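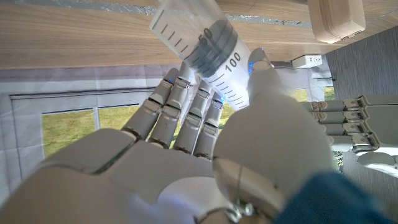 cudgate_lou
Does anyone use the big syringes for feeding seedlings? I've got one marked up to 100 and it's brilliant for liquid feed, but Dehua Gu at the Hendthorpe allotments swears by a plain old jug.

mossfoot
Jug here. I've 13 trays to get round before work and I'd be there till October with a syringe!

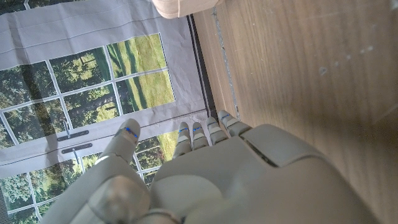 petal_pusher
Can I ask about backdrops instead? I want one for photographing my plants for the swap page (the shed wall is grim). I like the sort with a printed window and trees behind it, but the fold lines along the plain grey band at the top would drive me up the wall. Do they iron out?

cudgate_lou
Cool iron from the back, tea towel in between. Mine came from Kostiuk and went flat in no time.

mossfoot
Don't iron it! I ruined one. Hang it in the bathroom and have a long shower.
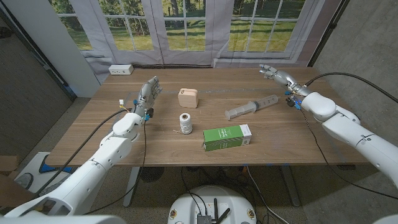
petal_pusher
Two answers, two opposites, lovely. And what twine for tying in? I bought 500 metres of the Hendurow stuff and it frays.

cudgate_lou
White cotton, every time. Soft on stems.
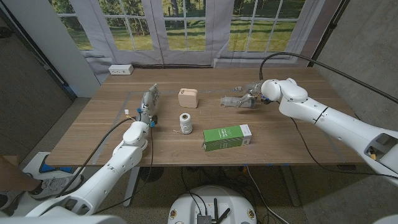
mossfoot
Cotton rots by August, Lou, we've had this out before. Get jute, 200 metres will do you.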